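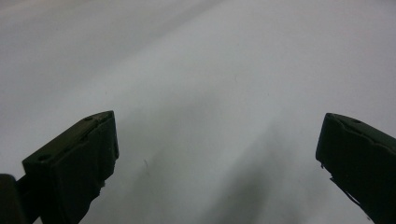
What is a table cover sheet?

A table cover sheet is a plain sheet of paper or cloth laid over a work table before a job begins, so that the tabletop stays clean and small things are easy to see against it.

Cover sheets belong to the humbler furnishings of the workroom, and most people who sew, draw, mend or sort for a living have strong feelings about them. White and pale gray are the usual colors, and a dull finish is generally liked better than a glossy one, as it is kinder to the eyes under a lamp over a long afternoon.

Paper sheets are commonly cut from a roll and thrown out when they get grubby. The widths vary a good deal from one supplier to the next, but a roll 60 inches wide and 50 yards long will keep a busy table going for quite a while. Cloth sheets cost more at the start and last for years if they are treated well. They are pulled tight over the top and fastened underneath with clips or tacks, working from the middle of each side out toward the corners, and left with 3 inches or so to fold under.

Creases are the old complaint. Paper that has been stored rolled may be laid with its curl facing down and left overnight, and cloth is best ironed first. A stray fiber or a speck of lint shows up readily on a pale sheet, which some find tiresome and others count as the whole charm of the thing, for a dropped needle shows up just as well.

In the sewing rooms of Baria the cover was traditionally changed every July, and the old cloth was cut up for dusters. The Marinescu workshop in Biveck kept one sheet in use for almost 29 years, patched many times over.

See also: Blotter; Drop cloth; Ironing blanket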